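Mistard Community Hall, kitchen and playroom
Walk-through checklist, July 28, 2020
Inspected by: Audrey-Anne Marchand
Comments typed up by: Necati Sarıgül

1. Exit doors open from inside without a key: PASS
Back door needs a shoulder. Front door needs only good manners.

2. Exit signs lit: FAIL
The one by the coat rack says EX T. Bulb ordered in October and presumably walking here.

3. Fire extinguisher charged, tagged, reachable: PASS WITH COMMENT
Needle in the green. Reachable if you are willing to move the folding chairs, all 120 of them. Please find the chairs another home.

4. Hot water at hand sink no higher than 120 degrees: PASS
Left tap only. Right tap is decorative.

5. Space heater, 3 feet clear on all sides: FAIL
Had a box of choir robes on it. Box moved. Heater unplugged and tagged until someone can explain the box.

6. Extension cords not used as permanent wiring: FAIL
The brown one behind the fridge has been temporary for as long as I've had a key.

7. First aid kit stocked: FAIL
Two bandages and a Trivico catalog. Restock within 30 days.

8. Stove knobs off, hood filter clean: PASS / FAIL
Knobs off. Filter could be fried and served.

9. Cleaning products locked up: PASS
Key is on a hook next to the lock. We will talk.

10. Toys checked for cracks and sharp edges: PASS
Threw out one truck. It had three wheels and a grudge.

11. Tables steady, coverings not hanging to the floor: PASS
Second table from the window now has a proper foot instead of a hymnal.

Recheck items 2, 5, 6, 7 and 8.
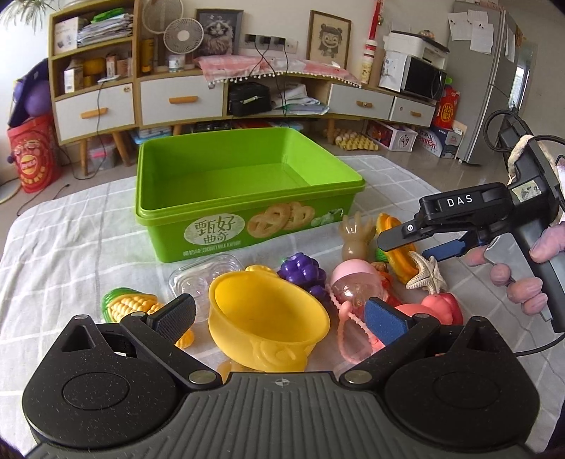
Item 10: toys and green cookie tin on the table, lid off.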